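Unit 4: Gathering examples by hand

Welcome back, everyone. Last time we talked about what a learner does with its examples, and I promised we would get to the rather less glamorous business of where the examples come from. Khải Hoàng has kindly left his notes from the Bromgate sessions in the shared folder, so do have a read before the practical, even if his handwriting takes some getting used to.

An example, for our purposes, is one complete go at a task, steered by a person from start to finish, with the camera views and the joint positions saved together. The set we shall be using has 805 of them. Of those, 466 were steered by Lâm Vi and the rest were shared between Vinh Chu and Khải, and you may well find you can tell whose is whose after watching a few (Vinh is terribly patient at the start and then hurries the end). 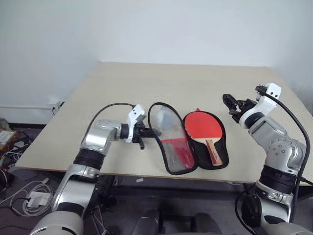

Choosing the task deserves more thought than people give it, and I would like you to spend a good part of your first hour on it. You want something a person can do without thinking but which asks a fair bit of two arms. A zipped case is lovely for this. With the table tennis case lying open, the left gripper has hold of the rim of the clear lid while the right one is open near the bat, and your learner has to make sense of both arms at once, including the one that is holding nothing. Please don't trim those waiting moments out of your recordings! Costache's group tried it one October and ended up with arms that set off far too early.

Next, variety. If every go begins with the object in the same spot, the learner will happily memorise the spot. Shift it a little, turn it a little, and write down what you changed. See-through parts need extra care, as a shiny plastic window can look quite different when the lamp is moved, so record under more than one lighting set-up if you possibly can.

Then there are the spoiled goes. Keep them, but label them. We have 214 marked "recovered", meaning something slipped and the person put it right, and I'm very fond of those.

For the practical, work in pairs and swap who steers after every 4 goes. Send your log sheets to Thiện Thân, and read the Birner chapter on labelling if you have time.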